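Section 6: Placing the Storage Box and Preparing the Wall

Read this section before you fasten anything. The Vurari storage box can stand free on the floor or a shelf, or it can be fixed to a wall with the Preretti bracket (sold separately). The steps below apply to both. Bracket installation is covered in Section 7.

What you need
Soft cloth, two if possible
Mild dish soap
White eraser or melamine sponge
Pencil and level
Ready-mixed filler and matching paint, if the wall has holes

6.1 Choosing the spot

1. Pick a flat, dry surface. Keep the box away from heaters, stoves and direct sun. White panels can yellow in strong sunlight.
2. Check that the surface is level. Shim a floor that slopes. Do not shim a shelf.
3. Leave a gap of 2 inches between the back of the box and the wall if the box will stand free. The lid needs this space to open fully.
4. Set the box down on its base. Do not drag it by one corner.

Caution: Do not sit or stand on the box. The top panel is not a step.

6.2 Checking the wall

Look the wall over from the side, with a lamp held close to the surface. Dents and old filler show up better this way than under a ceiling light. Do this before the box goes into its final place.

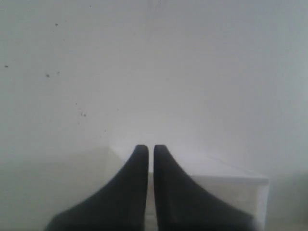

Marks on a white wall are easiest to deal with while you can still reach all of it. Start at the top and work down, and include the area to the left and right of where the box will stand. Small dark specks like the ones on the left half of the wall, above the white box, may be dirt or may be something deeper, so test one before treating the rest. Wipe it with a damp cloth. If it lifts, clean the others the same way. If it stays, run a fingertip over it. A speck you can feel as a dip should be filled.

6.3 Cleaning and touching up

1. Wipe the wall with a cloth dampened in soapy water. Wring it out well first.
2. Use the eraser on marks that remain. Press lightly, as hard rubbing leaves a shiny patch.
3. Fill any holes and let the filler dry for the time given on its package.
4. Sand flush, wipe off the dust, and paint.
5. Wait until the paint is fully dry before moving the box back.

Note: Flat paint marks more easily than satin. On flat paint, try the eraser in a low corner first.

Caution: Do not use bleach or solvent cleaners on the box panels.

For replacement panels, quote part number 116 when ordering. Bracket screws are listed under 700.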